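Open afternoon at Nimilthorpe

Our members' visit to the Gredeck workshop at Nimilthorpe took place on 9 August 2024, and 24 of us made the trip. Gredeck builds control software for two-armed robots and had agreed to let us watch one of its kitchen tasks, which involves an electric steamer, a glass lid and a batch of steamed buns.

The group stood along one side of the room while an engineer talked us through the setup. Each arm carries a two-finger gripper with a small camera close to it. The lid is the hard part, we were told, as clear glass gives a camera very little to work with. The software looks for the rim and the handle and works out the rest.
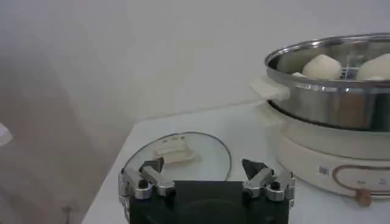 One of the grippers open over the lid, with two buns in the steamer.

Gredeck started on the task in January and has logged 1,032 attempts so far, using the same model of steamer throughout. The buns are shop-bought. The company tried modeling clay for a while but went back to real dough – clay is too heavy and doesn't give under the fingers the way a bun does.

Speed was the first thing most visitors asked about. The arms are slow, and Gredeck made no secret of it. The best full run to date took 64 seconds, and the speed limit is kept low whenever there are visitors in the room. The staff stop the arms between runs and put everything back by hand, in a slightly different place each time.

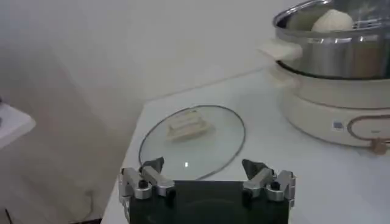 McAlister wrote to us afterward to say that the talk was clear but the question time was too short, and that more should have been said about cleaning. A gripper that handles food has to be washed, and the joints looked to McAlister like places where dough would collect. We passed this on. Gredeck replied that the present fingers are for lab use only and that a sealed set is being designed.

The second half of the visit covered how the two arms share the work. One program runs both, and it decides which arm is better placed for the lid and which for the buns. If the two paths come too close, one arm waits. Several members said this was the most useful part of the day.
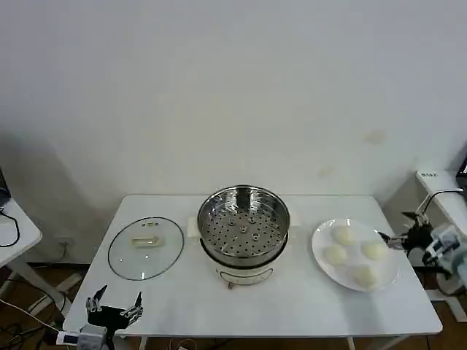

Both arms at the table, with four buns on the plate.

The next visit will be to Griltell, where we hope to see a packing line. Places are limited and will go to members who missed Nimilthorpe first. The charge is $5, payable on the day, and closed shoes are required on the shop floor. Please send your name to the office if you would like to come.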